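Projet Meno – rangement d'éponges à deux bras
Rapport d'avancement, partie 3 : la panne du bras droit

Il fallait bien que ça arrive ! Après des semaines où tout marchait presque trop bien, notre bras droit s'est mis à s'arrêter en plein mouvement, pince fermée, devant l'étagère. Cette partie du rapport raconte la panne et ce que nous en avons tiré. C'est de loin celle qui nous a le plus appris (et le plus empêchés de dormir).

La tâche, pour rappel : prendre les éponges posées sur le tapis et les ranger dans la petite étagère, avec deux bras qui se partagent l'espace. La politique de commande est apprise à partir de démonstrations en téléopération. Sur 473 essais enregistrés, 40 se sont terminés par un arrêt du bras droit, toujours entre la prise et le dépôt. Le bras gauche n'en a connu que 2, et les deux fois c'était une vraie collision avec le montant de l'étagère.

Première piste : le logiciel
Nous avons d'abord soupçonné notre boucle de commande. Tanner Penner a passé un week-end entier à relire les journaux, message par message, et il a trouvé une chose superbe : l'arrêt était précédé d'un trou dans les mesures de position du poignet. Dès que ce trou dépassait 200 ms, la sécurité coupait le mouvement. La sécurité faisait donc très bien son travail, et le problème se trouvait en amont.

Deuxième piste : le câblage
Nous avons rejoué à vide les trajectoires fautives, à vitesse réduite, une main sur l'arrêt d'urgence. En tendue vers l'étagère, le bras tirait sur le câble du poignet, et le connecteur perdait le contact par instants. On a pu reproduire le défaut en bougeant le connecteur du bout du doigt, bras immobilisé – grand moment dans la salle, on a crié !

Reste le côté sécurité, que nous avions sous-estimé. Au redémarrage, le bras reprenait la dernière consigne reçue, parfois vieille de plusieurs secondes. Une nuit d'essais, il est reparti d'un coup vers l'étagère alors que Myroslav Yatsenko s'apprêtait à ramasser une éponge. Rien de cassé, personne de touché, mais nous avons suspendu les essais jusqu'à la correction. Depuis, la consigne est effacée à chaque arrêt et la reprise demande une validation au clavier, mains hors de la cellule.

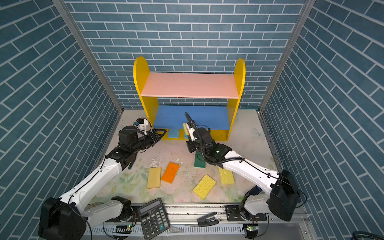

Myroslav Yatsenko a fait remarquer à la relecture que la validation au clavier ne suffit pas : si l'on est seul, rien n'empêche de valider d'une main et de tendre l'autre vers le tapis. Il propose une commande à deux mains, un bouton de chaque côté, et il a raison. Nous avons commencé le schéma.

Ce qui reste à faire avant juin :
– refaire le passage du câble avec plus de mou au poignet et un serre-câble avant le connecteur ;
– enregistrer les coupures de mesure même quand elles restent sous le seuil ;
– câbler la commande à deux mains ;
– relancer une série complète, avec les mêmes positions de départ, pour comparer honnêtement.

Les journaux des essais arrêtés sont rangés dans le dossier du projet, avec le script de Tanner qui repère les trous. Il tourne très vite, servez-vous !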